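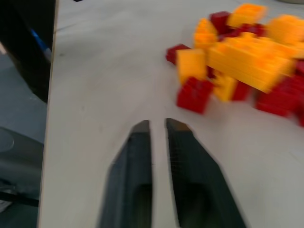
From: Dana W.
To: vostcombe-diaspora list
Date: Oct 26, 2026
Subject: Re: [diaspora] Good news on citizenship by descent!!

Stavros Tsolakis wrote:

> Friends, I just got off the phone with the people at Lambrakis and I am
> very excited. As many of you know, the waiting time for a descent
> application has been the big complaint on this list for years. Under
> the new fast lane, files sent in through an approved agent will be
> decided in 40 days. Forty! Lambrakis is an approved agent. They are
> offering our list members a group rate of $2,000 per family if we can
> get 11 families signed up. They already handle 200 files a month and
> they have never had one turned down.
>
> You don't need the grandparent's original birth record any more, a
> sworn statement is enough. And children over 18 can go on the
> parent's file, so this really is for the whole family.
>
> I need names by Friday. Deposit is half up front. Please don't sit on
> this one, the rules could change again after the election.
>
> Stavros

Stavros, thanks for making the call, and I mean that. I know you've put in more hours on this than most of us. But I read your message three times and I'd like to slow it down before anyone sends a check.

First, the 40 days. Where is that written? I went through the consulate's page last night, including the July update, and I found one line saying that "complete" files get a first review in 40 days. A first review is somebody opening the envelope and checking that the pages are there. It says nothing about a decision. My cousin's file had its first review pretty fast too, and then it sat. When she called, she was told it was "with the ministry," and that was all she could get out of them. If Lambrakis has something in writing that says decision, I'd like to see it, with the name of the office that issued it.

Second, "approved agent." Approved by whom? I can't find a list of approved agents anywhere. The consulate page has a list of translators whose work they'll accept, and Lambrakis is on that one. Good for them. I used a translator from that list for my marriage certificate and had no trouble. Being allowed to translate a certificate doesn't move you up the line, though. If there's a second list, please post the link. I may have missed it, the site is a mess and half the menu goes to the old pages.

Third, the birth record. This is the part that worries me most, because people here will act on it. The form I downloaded still asks for the original or a certified copy from the town registry. The sworn statement is on the same page, a bit farther down, and it's for cases where the registry has confirmed in writing that the book was lost or burned. You need the letter from the registry AND the statement. Those of us with family from the Rorkavham side know about the lost books. Everybody else should assume the record exists and go ask for it. Please don't let anyone skip this step on the word of a salesman on the phone.

Fourth, grown children. When I applied, each adult had to file separately and pay separately, and I don't see any change in the July text. Minors go on the parent's file. If your kids are over 18, ask before you count them in the family price.

As for never having one turned down, I don't know what to do with that. Files mostly don't get turned down. They get sent back for a missing stamp, or they wait. You could go years without a refusal and have a drawer full of people who never got a passport. I would ask them how many of the 200 a month have come back finished, and how long those took.

And then the money. The government fee isn't in the $2,000, is it? Your message doesn't say. Neither are the certified copies, or the apostille for each one. What do they do for it, fill out the form? It's four pages. Some of it is badly translated, but people on this list have helped each other through it plenty of times.

Some of you will remember Drakorach, the outfit that was going to get everyone voting rights by mail. Also a group rate, also a deposit, also a deadline that couldn't be moved. I paid that one. The office phone was disconnected by spring and I never saw a cent of it. I'm not saying Lambrakis is the same kind of business. I have no reason to think so, and the translation work I've heard about was fine. I'm saying that I've seen this email before, and the Friday part is what I recognize.

About the election: sure, the rules could change. They could change in our favor. They could also change in a way that makes a half-finished file useless, whoever mailed it.

What I'd ask for before Friday, or instead of Friday:

- the text of the rule that creates the fast lane, in the original language. Several of us can read it.
- the engagement letter Lambrakis would have us sign, all pages
- their refund terms if the file isn't decided in 40 days
- whether the deposit is held anywhere or just goes into their account

If they send all that and it checks out, I'll say so here and put my brother's family down myself. He still hasn't filed and he hates forms.

For anyone starting from zero, the cheap first move is the same as ever. Write to the town registry and ask for the long-form record, with the parents' names on it. The short one gets sent back. Put the spelling exactly as it was over there, and then add the American spelling in parentheses. Mine took two letters and a phone call from an aunt.

Stavros, could you also tell us who you spoke to over there? A first name would do. I'd be glad to call them myself, I'm off Wednesday.

Dana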